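Subject: Re: [Tagle-walkers] Food for the long day to Windau 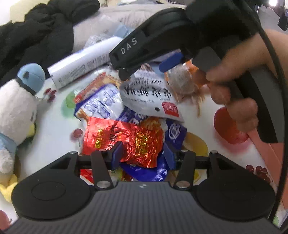 Hello all,

Sorry to be slow in answering. I have been meaning to write ever since the question about food went round, and every evening I have sat down with a cup of tea and then found that the tea was finished and the message wasn't started. Anyway, I'm at it now, and I'm afraid it has grown rather long, so do skip to the bottom if you only want to know about the bus.

> I did the Mirivberg path once before, years ago, and what I remember
> most is being hungry by eleven and having nothing left but an apple.
> Is there anywhere to buy food between the pass and Windau? And what
> do people carry these days? I can't manage sandwiches all day long
> and I don't get on with those sticky energy gels. I'd also be glad
> to know whether the early bus still runs, as my knees would like a
> gentle start.

I do feel for you about the apple! The short answer is that there is nowhere to buy anything once you have left the village at the bottom. The little kiosk by the upper car park closed two winters ago, and although the hut at the pass has a bench and a very fine view, it hasn't had a kitchen for as long as I've been going. So you carry what you mean to eat, all the way to Windau, and you want to carry a bit more than you think.

As to what, I suppose everybody on this list will tell you something different, and I hope they do, as I've picked up nearly all my good habits from other people's rucksacks. My own feeling is that the mistake is to think of it as lunch. The climb from Mirivberg is 645 metres and most of it comes in the first half of the morning, and if you wait until the top to sit down to a proper meal you will arrive feeling hollow and then feel like a sack of potatoes all the way down the other side. I eat a little something at the first bridge, whether I want it or not, then again where the trees stop, and I have a small lunch at the pass and another small lunch at the stream. Two lunches sounds greedy but they are very modest ones.

Salty things go down much better than sweet ones once you've warmed up. I used to pack nothing but chocolate and flapjack and bring half of it home again in a state I won't describe. Now it's mostly crackers, salted nuts, a bit of hard cheese and rice crackers from the Chinese grocer near the station, who has a whole wall of savoury things in small bags. Small bags are a blessing on a walk. You open one, you pass it along, it's gone, and you haven't got a great big packet spilling crumbs into your spare socks. The chilli broad beans are my favourite, although I'd try them at home first, and have your water bottle handy.

For something more filling I've gone off bread altogether, at least for the second half of the day. Cold boiled potatoes with plenty of salt are lovely. So is a thick slice of cold omelette wrapped in a lettuce leaf, which I know sounds peculiar. My other half takes leftover rice pressed into balls with a bit of pickle in the middle, and those last very well as long as the day isn't too hot. If you are walking in July or August I would leave the egg at home and stick to things that don't mind the heat.

A word about rubbish. There are no bins at all between the two car parks, and last autumn the path above the stream was really rather sad, with wrappers pushed down between the stones. I carry an old bread bag for mine and a second one for whatever I find. It weighs nothing and I usually come down with both of them full. Fruit peel too, please, everyone. I know it rots in the end but orange peel takes an age up there and it makes the foxes bold.

Water is easier than food. There's the tap by the chapel before you start, and the spring just below the hut, which runs well until the end of June and then gets a bit half-hearted. I take 2 litres from the bottom and fill up at the spring if it's running. Please don't count on the stream, as there are cows above it for most of the summer. A friend who trusted it was poorly for a week.

Now, the bus. The early one does still run, but it no longer starts from the square. It goes from the stop outside the Nadik bakery at 15 minutes past seven and gets you to the foot of the path a little before eight. The bakery opens at half past six, so there's time to get something warm to eat on the way, and I would recommend the cheese one if they have any left. Coming back, the last bus from Windau is at twenty to seven in the evening and it will not wait, so give yourself a good margin. The other choice is to have supper by the harbour and take the late train, which I've done several times and enjoyed very much, though it does go all round the houses.

For your knees, I would say take poles even if you've never liked them. The way up is kind enough, with steps in the steepest part, but the far side is loose and goes on for longer than the map suggests. There's a gentler line that leaves the main path at the big cairn and comes down through the woods by a forestry track. It adds up to 2 kilometres but you can walk it with your hands in your pockets, and there are wild strawberries along the bank in June if the birds have left you any.

I was hoping to go over again myself in May, once the snow has gone from the north side, and I'd be very happy to have company. I'm slow uphill and I stop to look at every flower, so nobody need worry about keeping up. If a few of us fancy it, write back to the list and we can settle on a date between us. I'll bring plenty of broad beans.

With warm wishes to everyone, and do let us know how the knees get on,

A fellow walker in Tagle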